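Adding edge-binding cues to a garment segmenter in Likis

Likis ships with a colour-based segmenter that copes well with single-colour shirts and towels. It does poorly on garments with contrasting panels and trim, where each panel comes back as a separate item. This page covers the binding cue, which joins panels that share an edging colour. You will need Likis with the Vurnard camera plugin installed, and a set of wrist-camera recordings.

Step 1. Pick your frames
Export frames from each recording with the sampler set to 60. Keep the ones where the cloth changes shape between frames. Leave in frames where the fingertips overlap the fabric, as the mask has to survive that.

Step 2. Mask the gripper
Run the Petersen mask tool once with the jaws open and once with them nearly closed, then save the union of the two. A second gripper coming in from the side won't be covered by this mask. Turn on the "foreign tool" class for those frames and paint it by hand in the first one.

Step 3. Label the binding
Draw the edging as a polyline, not a filled region. Stop the line wherever the binding passes under a fold or behind a housing, and start a new one where it comes out. Give every piece on the same garment the same ID.

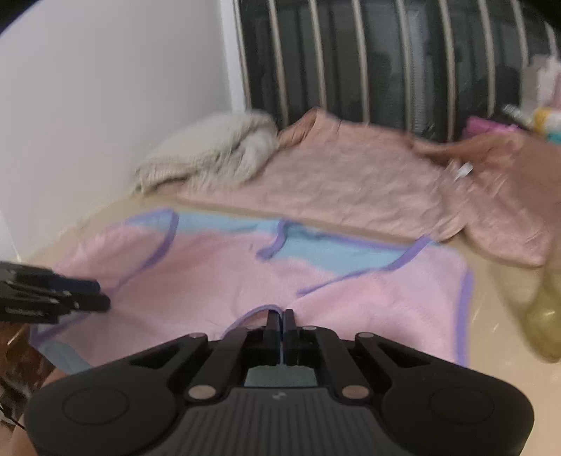
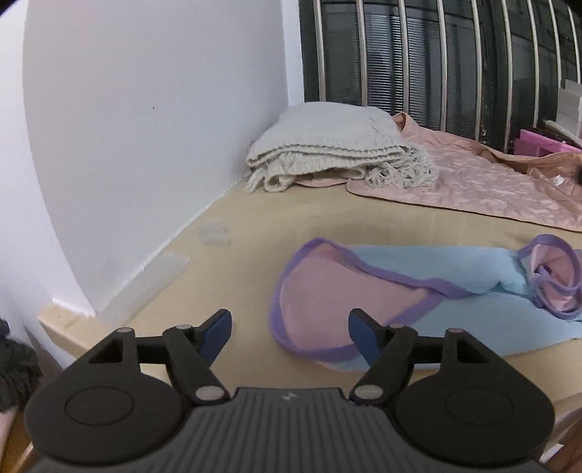
Light blue and pink fabric with purple binding, from the wrist camera. Label the purple as polylines in both frames.

Step 4. Set the colour tolerance
Start at 13. Pink is the awkward colour in this set: the quilted or wrinkled cloth at the back is close enough to the garment's pink to get merged with it. If that happens, lower the tolerance before you touch anything else. Set the work surface as background so the strip of it between two cloths counts as a break.

Step 5. Train and check
About 1,000 labelled frames is enough for a first model. Use a batch size of 48 and hold out whole recordings, because neighbouring frames are too similar to split.

Open the overlay view and step through the held-out set. If a panel flickers between IDs, look for a missing polyline near the fold. Once the overlay is stable, export the mask stream to the Zuria planner and set grasp candidates to "edge first".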